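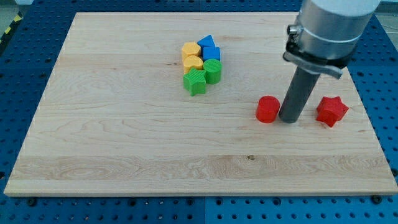 Skolatau Board Oil, four months in

I bought my tin in January, right after my sister-in-law borrowed my favorite bread board and gave it back looking like a piece of driftwood. (Love you, Nokuthula Pillay, but no more dishwasher!) I'd been using plain mineral oil for years and was happy enough, but the shop in Irkham had the Skolatau on the shelf by the register, and I'm weak around registers.

It's a soft wax and oil mix, 300 grams in a flat tin with a screw lid. I paid 14 dollars, and the grocery store oil I used before was maybe half that. So is it worth double? For me, mostly yes.

What I like

It stays where you put it. Mineral oil runs everywhere, down the edges and onto the counter and into my sleeve, and this stuff scoops up like cold butter and you just rub it in with an old T-shirt. The smell is nice too, a little like oranges, gone by the next morning. And the color! Pale wood stays pale but the grain really wakes up, and on maple you get those long swirly lines showing that I'd sort of forgotten were there. Knots look great.

I do both sides, leave it for 10 minutes or so, then buff. My bread board needed three coats before it stopped looking thirsty. The others were fine with one, and I've been redoing them every few weeks when I remember.

What I don't like

The lid. Once there's any wax on the threads it sticks, and I've had to run it under the hot tap twice. Also the instructions are printed in tiny gray letters on the bottom of the tin, so you have to tip the thing over to read them, and guess what happens if it's been sitting by the stove.

It won't fix a split, either. I had hopes for an old Hoarau carving board with a gap along one of the glue joints, and the wax filled it for a week and then crumbled out. My neighbor Jahangir reglued and clamped it for me in the end, and now it's solid as anything.

Would I buy it again? Yep, though I've used maybe a third so far, so ask me next year. If you only own one small board, stick with the cheap oil and spend the difference on bread.

Posted May 2019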